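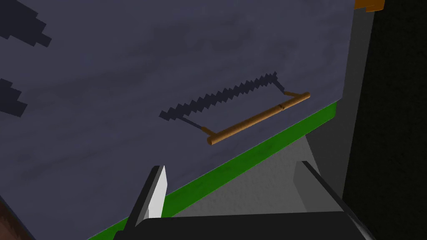 Grip Strength Is the Wrong Number for Ulnar Nerve Trouble

Home Opinion Nerve and Muscle Back Issues Contact

The ulnar nerve passes behind the inner side of the elbow in a shallow groove, with little more than skin over it. Bending the elbow stretches the nerve and narrows the channel it runs through. People who spend hours with a bent arm, on the phone or asleep on one side, may notice tingling in the ring and little fingers. Most of them are sent for a grip test at some point. I think the test is given far too much weight.

Grip is produced largely by the long muscles of the forearm, and most of those are supplied by the median nerve. A patient can lose a fair amount of ulnar function and still squeeze a handle well. What goes first, in many cases, is feeling in the little finger, then the small muscles that spread the fingers and hold a key against the side of the hand. A grip reading picks these up late or poorly.

The Prumach clinic reviewed its own records in March. Of 3355 patients referred with elbow or hand complaints, 2588 had a grip reading on file. Only 584 had a written note of sensation in the little finger. Cor Brouwer, who compiled the figures, puts the gap down to the referral form, which has a box for grip and none for feeling. I agree with him about the form. I would add that a reading in kilograms looks like evidence, and a line such as "dull to light touch, left little finger" looks like an impression. The second is more useful at this stage.

Octavian Anghel has argued that grip should stay as the main measure since it is quick and repeatable. It is both. It also varies with effort, pain, time of day and the width of the handle, and a repeatable measure of the wrong muscles does not help much. A light touch check and a pinch test take 5 minutes together and need very little equipment.

There is a fair objection on staffing. Smaller practices, Hodano among them, have one therapist covering all upper limb referrals. Even so, the grip test could be moved to the second visit with no great loss. Wasting at the base of the thumb web, or a little finger that drifts outwards, should prompt referral for nerve studies whatever the grip reading says.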